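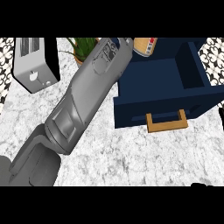

What should I compare first when I'm choosing a gripper for kitchen jobs?

Start with the handles and knobs you want it to work, and compare how each gripper gets hold of them, before you look at payload, speed or price. A gripper that can lift a full kettle is no use to you if its fingers won't fit behind your drawer pulls.

I get that question more than any other, so it goes at the top of the page now. The rest is a collection of tips from my own bench and my own simulated kitchen, added to whenever I learned something the slow way. Updated June 6, 2020.

Measure the gap, then the handle

People send me the length of their handles and forget the gap behind them. For a bar pull on two posts you want three numbers: the thickness of the bar, the space between the bar and the drawer front, and the space between the posts. Write them on a bit of masking tape and stick it inside the drawer, where you'll find it again. My own kitchen has a pull with 43 mm of room behind it, and that is generous. The Maihi two-finger gripper slides in there with its fingertips turned flat and comes out again without scraping anything. The Nolura is a lovely thing in many ways, but it has fat rubber pads, and on anything tighter you have to peel them off first (a butter knife and some patience, and please don't use the good butter knife).

A U-shaped wooden handle is about the friendliest thing you can start with. It sticks out, it has a clear top and bottom, and a gripper can either pinch the bar or simply hook behind it and pull. Try hooking first. Pinching takes better aim, and if the arm is pulling a touch crooked, a tight pinch will rack the drawer in its runners.

Do your first hundred in the simulator

I know, I know, everyone wants to see the real arm move. So did I! But a simulated drawer doesn't splinter. I run every new gripper through 100 pulls on the rendered kitchen before it gets near my cabinets, and I keep the kitchen the same each time: marble counter, toaster, potted plant, wooden canister, and the navy drawer unit with its wooden handle. If you shuffle the furniture between grippers you won't know whether you are comparing grippers or furniture.

Keep the clutter in, too. I used to clear the counter down to just the drawer to make life simple, and then wondered why the results fell apart as soon as there was a plant in the way. Leave a canister close to the back corner of the cabinet and you will find out very quickly which controller swings the wrist wide and which one tucks it in.

Camera placement, or how I wasted most of September

A camera looking down from above will show you the inside of an open drawer beautifully, and the arm itself will cover a good slice of whatever is behind it. Before you settle on a mount, park the arm in the three or four poses it uses most and look at what has gone missing from the picture each time. If it's the handle, move the camera. If it's only a bit of the toaster, you can probably live with it.

A second camera on the wrist helps a great deal in the last few inches. Keep the cable on the outside of the elbow with a loose loop of slack, held with hook-and-loop strips. Zip ties are fine until you have to change a camera, and you will have to change a camera.

Patterned tile is worth a word. A busy black-and-white backsplash is very handsome, and some tracking software gets terribly excited about it. The Gunbridge controller I tried let me mask off part of the view, so I masked the wall and things calmed right down. Veined marble can do the same on a smaller scale. If your software keeps finding edges on a bare stretch of counter, lay down a plain tea towel and run the same test again. You'll know in five minutes if the stone is to blame.

Comparing controllers fairly

Same arm, same gripper, same drawer, same starting pose. Change the controller and leave everything else alone. I ran the Gunbridge and the Woddale back to back this way, and by the end I had 856 drawer pulls logged between them, 364 of those on the Woddale (I ran out of evenings). The Gunbridge is smoother when it starts to pull and a bit dreamy about stopping. The Woddale starts with a small jerk, which you can soften in the settings, and it stops exactly where you ask. For drawers I like the Woddale. For anything with liquid in it I'd take the Gunbridge every time and simply give it more room.

Put the log somewhere you can write in it with one hand. Mine is a school notebook with a column for the gripper, a column for the controller, a column for what happened, and a wide column for grumbling. The grumbling column is the one I go back and read.

Decide what counts before you start

Does a drawer pulled halfway count as open? I say it's open when I could get a cereal bowl out of it. You may be stricter. Pick your rule, write it on the first page and stick to it, or you'll find yourself being kind to the gripper you paid the most for. I have caught myself at it more than once.

Small levers and tiny knobs

Toasters are much harder than drawers, and I'd leave them until later. A lever wants a straight push down from a flat fingertip, with the other finger well out of the way. A tiny round knob is harder again. The Maihi fingertips are too smooth for it as they come, but a strip of the mesh liner you put under rugs, cut to size and stuck on with double-sided tape, gives them just enough bite. Replace it when it goes shiny. And keep the real toaster unplugged while you're practicing, please.

Looking after the fingers

Wipe the pads with a barely damp cloth and let them dry in the open. Dish soap leaves a film and you'll be chasing slips all afternoon – I blamed a controller for two days over that one. Flour gets into everything, so if you bake and tinker in the same room, slip a clean sock over the gripper overnight.

Check the fingertip screws before each session. A quarter turn is plenty. If a screw keeps backing out, a dab of clear nail polish on the threads will hold it and still let you undo it later.

Closing the drawer again

Pushing shut is a separate test, so give it its own column. Close the fingers, aim for the middle of the drawer front just above the handle, and go slowly for the last inch. Pushing on the handle itself works too, though on wooden posts I'd put a bit of felt on the fingertips first. Self-stick felt dots from the hardware drawer are fine, the kind meant for chair legs.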